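Skutura Legal Help – Community Questions
Courts and offences

Court notice for a small fine I thought was paid. Do I have to turn up?

Posted by Farzana Lashari, 19 Dec 2024

I was given a fine in May for having an open drink in an alcohol-free zone in Batlow. I paid it online, or thought I did. Now a court attendance notice has come to my old address and my sister has sent it on. It gives me 7 days before the hearing. My bank shows the money went out and then came back 3 days later, which I missed at the time.

I have moved a long way off and start a new job that week. Can I plead guilty by post and leave it at that? Will it go on my record? I would also like to know if the move matters, as I never told anyone my new address.
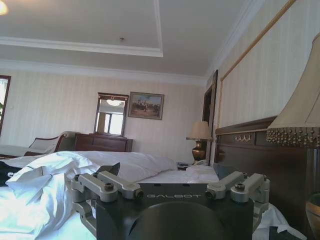 2 replies

Pascal Hinrichs
Ring the court registry first, today if you can. The number is on the front of the notice. Ask them these things:
– whether the matter can be dealt with in writing
– whether the form has to reach them before the hearing, and by when
– how to change your address on the file

For small matters you can often send in a written plea and the magistrate deals with it without you there. It depends on the charge and the court, so don't assume. If you do write, attach the bank statement showing both the payment and the refund. Keep the letter short: what happened, when you found out, and that you are able to pay now.

On the record question, a fine paid on time and a guilty plea in court are treated differently. Ask a duty lawyer or a free legal advice line before you plead. Mention the new job, as some employers run checks.

Don't ignore it. If you do nothing the case can be heard without you, and for some charges a warrant can be issued.

teuber_m
Same happened to me with a train fine. I sent the form back and got a letter two weeks later with the amount to pay. Never had to go in. Get proof of posting though, or email it if they let you.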